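# About us

Hi, I'm Pilar Jara, and I write a lot of the planning code at Clornari. We're a small software company, 12 people at last count, and what we make is the stuff between "the camera saw something" and "the arm did something." We don't build arms. We buy them, bolt them down and then spend months arguing with them!

It started with me and Oriana Carrasco sharing a desk and a very slow computer. Oriana still runs perception, so if the system thinks a shadow is a sock, she's the one to email. Olga Toledo joined the next May and rewrote our controller in 15 days (I was on vacation and came back to a different company).

Our main product is Montes, a planner for two arms working in the same small space. It decides which arm goes first, where each one waits, and how they both get to the same piece of cloth without knocking elbows. Cloth is hard – it folds, it hides bits of itself, and it never lies the same way twice. So we practice on socks. We have a drawer full of them and I'm a little too fond of it.
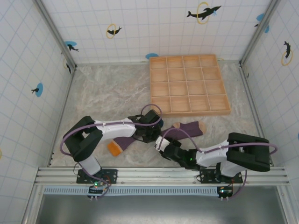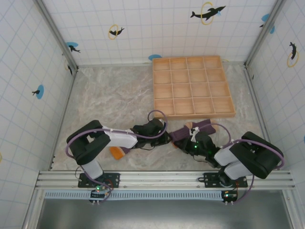

*Two arms, purple socks-and-cloth work, and the sixteen-compartment tray.*

Next to Montes there's Lesteo, our logging and replay tool. Ivana Zapata wrote the first version for herself, and then the rest of us kept stealing it. You can scrub back through a run, see what the planner wanted at each step and compare it with what the joints did. It reads 200 messages a second without complaining, and it finally has a dark mode.

Who do we work with? Mostly small labs and laundry equipment makers who already own hardware and would like it to behave. Agustina Godoy takes the first call, and she'll ask for your robot model, your camera setup and a short clip of the thing going wrong. Send the bad clip, please – the good ones teach us very little.

We're in the old Wisau building, second floor, and the buzzer sticks, so hold it down.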